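Saturday, December 23, 2023

The year I finally read in bed again

I used to be a reader. I was the kid with the flashlight, the teenager with a paperback propped against the cereal box, the college student who skipped a party to finish a mystery and didn't feel one bit sorry. And then somewhere in my thirties it just... stopped. I still bought books. I still told people I loved books. But last January I tried to remember the last novel I'd finished and came up with one I'd read on a plane, two phones ago.

So this year I set myself a goal of 15 books. That sounds tiny if you follow the kind of people who post their stacks every month, and I know it. I picked it because it sounded like something a normal tired person could do between work and laundry and the dog needing to go out at the exact moment I sit down.

I finished 27! I'm still a little stunned. I counted twice, and then I went back and took out the cookbook, because I don't think reading a cookbook in the tub counts, and then I put it back in because I read every single word of it, including the part about storing onions. 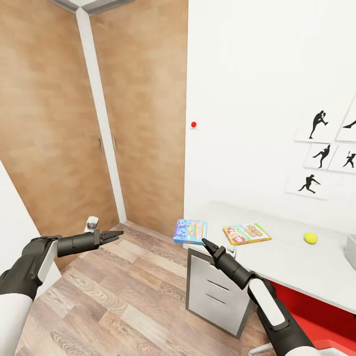 Filed under: Small Rooms, Slow Evenings

The biggest change was where I read. For years I'd been trying to do it on the couch, and the couch is where the TV lives. I'd get through a page and a half and then look up, and there went the evening. In February I moved the whole business to the bedroom, phone charging in the kitchen, and within a week I'd finished a book I'd been dragging around since before we moved to Skondton.

I don't have a fancy lamp or a special chair. I'd love a window seat (who wouldn't?) but this house wasn't built with me in mind. What I do have is a rule that the book I'm in the middle of stays out where I'll trip over it, practically. If it goes back on the shelf it's gone. It may as well have gone back to the store.

The second thing was giving myself permission to quit. I was raised to finish what was on my plate, and for some reason I thought that went for novels too. This year I dropped 9 books partway through, and every one of them felt like taking off tight shoes. One was a big prizewinner everybody I know adored, four hundred pages of a man thinking about his boat. I gave it until the second storm. Maybe I'll try it again when I'm older, or when I have a boat.

I also joined the library again, which was more embarrassing than I'd planned on. My old card was so far out of date that the system didn't recognize the branch it came from. The new one works at the main building on Cabrera Street and at the little annex by the grocery store, and the annex is the one I love. It's one room. The new releases sit on a cart by the door and half of them have somebody else's grocery list tucked inside. I've started leaving mine in there too — it seemed only fair.

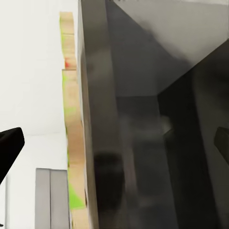

Now, about keeping track. I tried one of those apps, Keluvby, for all of three weeks in the spring. It's a nice enough app. It gives you a little flame when you read several days in a row, and the flame goes out if you miss one, and I found myself reading two pages of something at midnight with my eyes crossing just to keep the silly flame alive. That isn't reading, that's feeding a pet. I deleted it in June and went back to a notebook.

The notebook is a plain one from Cistell, the stationery place next to the dry cleaner. I write down the title, the day I finished, and one sentence. Sometimes the sentence is useful ("good, but the sister was the better character") and sometimes it just says "cried at the dentist." I looked back through it last night with a cup of cocoa and I could remember where I'd been for almost every one of them. The dentist one especially.

A few people have asked for favorites and I'm terrible at it, but I'll try. The ones that stuck with me were mostly short. There was a ghost story set in a laundromat that I read in one sitting, then read again the next night because I'd gone too fast to enjoy it. There was a memoir about beekeeping that had surprisingly little about bees. And I reread a children's book about a family of badgers that I'd loved when I was eight, expecting to be let down, and I wasn't. The badgers hold up.

What didn't work: audiobooks. I know, I know. I want to be an audiobook person so badly. I put one on while I do dishes and by the time I reach the pans I'm planning dinner for Thursday and the detective has apparently been married this whole time. I've rewound the same chapter so often that I could recite the first paragraph for you, and I couldn't tell you who was murdered.

Next year I'm keeping the goal exactly where it was. My husband thinks I should raise it, and he may have a point, but the minute it gets to be a number I have to sweat over I'll be back on the couch watching people renovate barns. I do want to read more poetry, and I want to get through one really long old novel, the kind with a list of characters in the front. Suggestions are welcome in the comments, as long as there isn't much boat in it.

I've got two library books due the first week of January and a whole quiet afternoon tomorrow before the family shows up with the pies. The dog has been walked. I'm going to go put the kettle on and see if I can get to chapter ten.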